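Mereana Whitcombe
Every August someone sends me the same tip: cancel your storage unit, sell everything in it, pocket the difference. I have doubts.

Zulden wants $150 a month now. The Phelan place says $44, until you read down to the "admin fee."

And the "free truck"? Nine miles free. I live in Pikudmont – do the math.
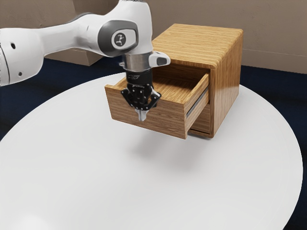
Thread last edited: August, 9:44 pm

People keep telling me small furniture holds its value. Does it? I listed a nightstand on Drando and got one offer, for a trade.

The app claims over 1,000 buyers near me. Where are they hiding?

My sister says price it lower. She also said that about the car.

I'm not saying keep the unit. I'm saying whoever wrote that tip never tried to sell a dresser in summer – or paid for the truck.

Anyway, rent's due on the first. Still paying it.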